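Skavura or Umero: The Midrange Phone Fight Nobody Wins Twice

One sells you the same phone every year. The other sells you a new mess.

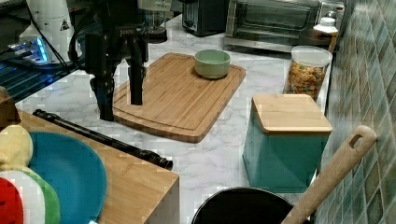 And that has been the story since both companies showed up at the 300 dollar mark and started shouting at each other. Skavura plays it slow. Same flat sides, same camera bump, same three colors. Umero changes everything every time, including the things people liked. Last year the fingerprint reader moved from the back to the side. This year it's under the screen. Where next? The charger maybe.

I've carried both since November. Skavura in the left pocket, Umero in the right, two SIMs, one very patient wife. Some of what follows is opinion. Most of it, really.

The look of the things

Put this year's Skavura next to last year's and you'll grab the wrong one. I did it twice at my own kitchen counter. Buttons in the same spot, same rattle from the volume key. Old cases fit, and my old case was the good one, so fine by me.

Umero went for a curved back with a finish they call Guvavden. It's a blue that turns green when you tilt it. Lovely in the store. Slides off a sofa arm like a bar of soap, and there is no case in the box this year. Last year there was. Cheap move.

"People come in for the blue one and leave with the blue one and a case," says Pichit Boonchu. He runs a phone counter at the Jitpraphai market and sells both brands, plus chargers, plus umbrellas when it rains. He wouldn't tell me which one gets returned more. He did look at the Umero shelf for a while.

Screens

Umero wins outdoors. No contest. Its panel gets to 2000 nits, and at a bus stop at noon I could read a whole email without cupping my hand over it. The Skavura in the same sun is a mirror with a clock on it.

Indoors it flips around. Skavura's whites look like white, Umero's lean pink, and the setting that fixes it is buried under Display, then Advanced, then something called Mood. Mood! I found it after a week.

Battery, the part everybody skips to

Skavura gets me through a day and to lunch on the next. Umero gets me to dinner and then starts with the warnings. It does charge much faster. Plug it in while you shower and you're set. But I don't want to plan showers around a phone.

Dalia Bouazza repairs both in a shop behind the market and she has a different take. Says the Umero battery comes out with a pull tab, done before her tea cools. The Skavura one is glued down hard and she has to heat the back for it. "Long life until it isn't," she said, and went back to somebody's cracked screen. If you keep phones for four years, think about that. I didn't used to. I do now.

Cameras

Daylight is a draw. I've looked at the same noodle stall from both phones so many times I'm sick of it, and I could not pick a winner. Umero makes the reds redder. Skavura leaves them alone.

Night is Skavura's, easily. Umero smears faces after dark, and its portrait mode took a piece out of my brother-in-law's ear. Video is closer then I expected. Umero holds steadier when you walk, Skavura has better sound. Neither zooms well. The 2x button is fine on both and past that, don't bother.

Software and the ads thing

Right. The ads. Umero still puts suggested apps in the folder menu. You can turn them off, and then an update comes along and they're back. Two updates, two times I had to go in and kill them again. Skavura has none of it, but Skavura also hasn't really touched its home screen since the first model and the widgets look it.

Decha Saithong teaches an evening phone class for retirees and puts every one of them on a Skavura. His reasoning is simple. The handout from last year still works. He's not reprinting it.

Younger buyers go the other way. Thanakorn Wattanapong is 22, on his third Umero, and told me he'd be bored to death by the other one. He likes that its different every time. He also likes the blue.

Price, and the bit where I have to choose

Both start at 300 dollars. Storage is where they get you. The base Umero fills up fast, since the system grabs a big chunk before you've taken one picture. Skavura gives you a card slot. Old fashioned, I know, and I used it on day one.

Trade-in is better at Skavura too. A phone that looks like the new one sells like the new one, more or less, and the used stalls know it.

So I'm keeping the Skavura. The Umero goes to my nephew, who has already asked for it in three separate messages, with the charger, and who can buy his own case.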